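Trays, and how to stop them taking over

A tray is the only piece of kitchen kit that people buy to make things tidy and then use to store post. I've owned several. These are the tips that have survived.

Size first. Measure the narrowest doorway between your kettle and the place where people drink tea, then take off the width of your knuckles on both sides. My hall door is 763 mm, which sounds generous until you meet it with four mugs and a dog coming the other way. Anything much over 70 cm long belongs in a café, or with somebody who has wider doors than I do.

Go for a raised edge and a bit of texture on the base. A glossy tray looks lovely in the shop and turns into an ice rink at the first drop of milk. If you already have a glossy one, cut a piece of rubbery drawer liner to fit. The Stereck stuff is fine and so is the cheap stuff.

Load the heavy things in the middle, teapot included, and turn the spout inwards. Tall things go nearest your chest. Put the biscuits on last so you can take one off again if it all looks crowded.

Black plastic shows everything: flour, limescale, the ghost of last week's jam. Wash it in warm water with a little washing-up liquid, work round the rim with an old toothbrush and dry it straight away with a tea towel. Don't use the green side of the sponge. I did, and now I own a matt tray with a shiny border.

For sticky label glue, rub in cooking oil, leave it 14 minutes while you do something else, then wipe and wash. Tea stains come off with bicarb mixed to a paste.

White tables are the other half of the problem. Dark rubber feet can leave grey marks on a white top – try a damp cloth first, then a barely damp melamine sponge, and go gently. Lift the tray, don't drag it. Yes, even when it's only going a few inches.

Store trays upright, like records, in the gap beside the oven or in a rack. Three is plenty. I had more, stacked flat in the cupboard under the Mets casserole, and the one I wanted was always at the bottom.

Last thing: a tray left on a table will be full of keys and batteries by nine in the evening. Empty it before bed or accept that it's a drawer now. 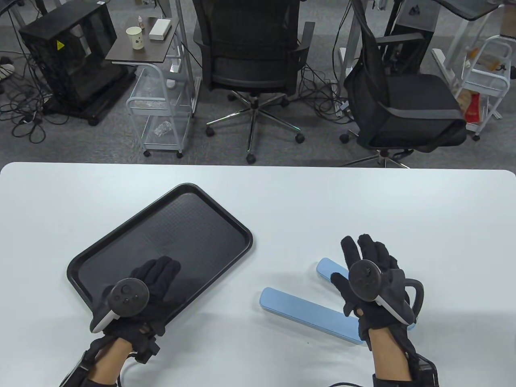

Liis Eglītis: The drawer liner works, but wash it separately or crumbs collect underneath and you get a sort of paste. I'd also argue with the toothbrush. A cotton bud gets further into the corners and doesn't flick water up your sleeve.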